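Kokkonen Automatic Chain Oiler, Universal Kit

6 min read

The Kokkonen is a gravity-fed chain oiler with an electric valve. A plastic tank holds 180 ml of oil, a small valve under it opens when the bike is moving, and a thin tube runs down the swingarm and drips onto the rear sprocket. It costs $278. You can buy a lot of spray cans for that, and before you put one in your cart I'd like you to think about whether you wouldn't be better off with the cans.

We sell it because people kept asking for it. We were slow to stock it, and the first kit sat on the shelf at the shop for most of a winter before it went on anybody's bike. The maker says it will double the life of your chain. I have no idea where that number comes from. Nobody there could tell me what kind of chain, what kind of rider, or what the other chain was being fed. A chain that gets cleaned and oiled by hand on a regular basis lasts a long time. A chain that gets ignored doesn't. If you're in the second group the oiler will help you a great deal, and if you're in the first it will mostly save you some kneeling.

What's in the kit: tank, valve, wiring loom with an inline fuse, six feet of tube, a single-sided nozzle, a bag of cable ties, adhesive clips for the swingarm, and a bottle of the Kokkonen oil. What isn't in the kit is a bracket that fits your motorcycle. "Universal" means it doesn't fit anything in particular. On most bikes with a bit of room behind the side panel you can get the tank in upright with two cable ties and some swearing. On anything with a slim tail and an underseat exhaust you'll be making a bracket yourself, and the tank can't lie on its side, whatever the drawing on the box suggests.

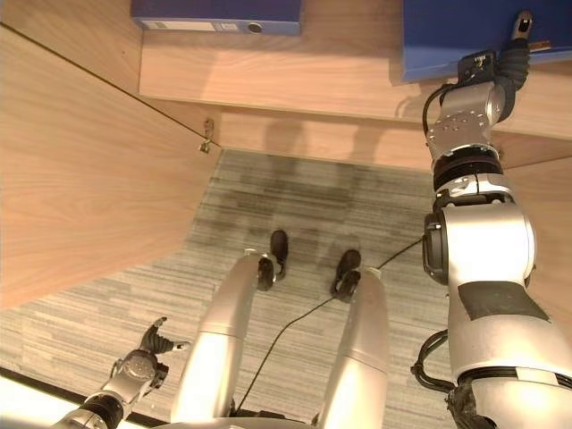

The valve is the good part. It has its own motion sensor, so you don't have to tap into the speed signal, and it shuts off when the bike stands still. I've left one on the side stand for two weeks and come back to a clean floor. Older vacuum oilers had a habit of leaving a puddle once the valve got tired, and I was expecting the same here. I haven't seen it so far. That's one tank on one bike, so take it for what it is.

The sensor does have one fault that the box doesn't mention. It can't tell a moving bike from a bike on a trailer. If you haul yours to the start of a trip, pull the fuse first or you'll be oiling one spot on the sprocket and a fair amount of the trailer bed. There's no off switch. Kesitz makes a small inline switch that fits the loom and we can add it to the order, but it seems to me that a kit at this price should come with one.

Setting the flow

There's a dial with nine positions. The manual tells you to start in the middle. I'd start at two. In the middle position on my own bike, at a steady 60 mph, I had oil on the rim by lunchtime and on the back of the license plate by the evening. Two was enough in dry weather. Three was right for a wet day. I have never found a reason to go past four, and I suspect the other five are there so that the dial looks generous.

Check it after the first ride, then again after the second. What you want is a chain with a slight shine and no flung oil on the rim. If the side plates are going dull or you see rust on them after rain, go up one. Oil on the tire means go down right away and clean the tire before you ride again. I know that sounds obvious. I have also seen a bike come into the shop with a black stripe an inch wide down the left side of the rear tire, on the way home from a mountain road.

One more thing about cold mornings. The oil in the bottle thickens, and a setting that was fine in July gives you next to nothing in November. The manual calls the valve temperature compensated. All I can say is that mine wanted turning up by one when the weather changed, same as every other oiler I've had. 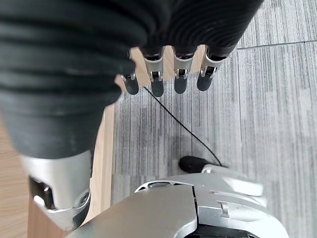 Dale Prewitt

How far does a tank go? The maker's figure is 2000 miles. I got less, riding in a wet April on position three, and I'd plan on filling it whenever you do your other checks and not trust the number. There's no level window worth the name. The tank is a milky plastic and you can see the oil if you hold a flashlight behind it, assuming you left yourself room for a flashlight.

You don't have to use their oil. The little bottle that comes with the kit is red, it works, and the refills are expensive. Plain chainsaw bar oil works too. I ran it for a whole season with no clogging. It's a bit stickier when it's cold and it smells like a woodpile. The leaflet says other oils will void the warranty on the valve, so that's your decision and not something we can argue for you later.

Don't put gear oil with odd additives through it, and don't thin anything with kerosene to make it flow better. If the nozzle clogs, take it off and blow it through. It's nearly always grit from the outside.

Fitting

Allow an afternoon. The wiring takes twenty minutes and the nozzle takes the rest. It has to sit against the face of the sprocket, low down, with the tip just touching, and the adhesive clips will only hold if the swingarm is really clean. Brake cleaner, wipe, brake cleaner again, then let it dry. I don't trust the clips even so, and I add a cable tie over each one. A loose tube near a chain at speed ends up wrapped around the sprocket, and you'll be buying another six feet.

Bikes with a single-sided swingarm need the long nozzle, sold separately. Bikes with a shaft don't need any of this, and yes, we have sold one to a person with a shaft. We took it back.

Compared with the others

The Pidton is the obvious one to hold it up against. It's a hand-squeezed bottle on the handlebar, no wires, a third of the price. You give it a squeeze when you fill up and that's the whole system. For weekend riding I'd pick the Pidton, and I say that on the Kokkonen page knowing full well what it does for us. The thing it does badly is long days in the rain, when you forget, and the chain dries out somewhere around hour five. If you ride to work all winter or you do the sort of trips where you don't want to carry a can, the electric one makes sense.

The Nullomside looks almost the same as the Kokkonen and has a display that shows the number of drips. I can't see what I'd do with the number of drips.

Returns are the usual: unused, in the box, with the oil bottle sealed. Once there's been oil in the tank it's yours. Please measure the space behind your side panel before ordering, with the tool kit in place, and compare it with the tank drawing in the manual. Most of the kits that come back to us were bought by people who meant to do that.

Contact the shop | Copyright 2020, all rights reserved | Back to top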